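Students teach robot arm to handle rice

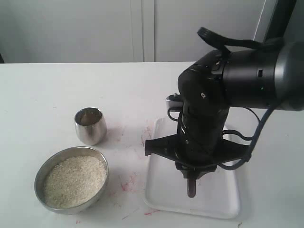
Photo: Yurani Villanueva / Paiva robotics club

A student team at Paiva college is training a robot arm to pour rice from a cup without spilling it. The project, called Matix, is run by the college's robotics club and has four members.

The arm works at a white table with a steel cup, a bowl of uncooked rice and a plastic tray. The students have recorded 226 practice runs so far – 96 of them in December.

"Rice is harder than blocks because it moves about," said team member Jhair Zapata. "We spent almost six weeks on the grip alone."

The team plans to enter Matix in the Grudurau student contest next term. The club meets after lessons and is open to all years.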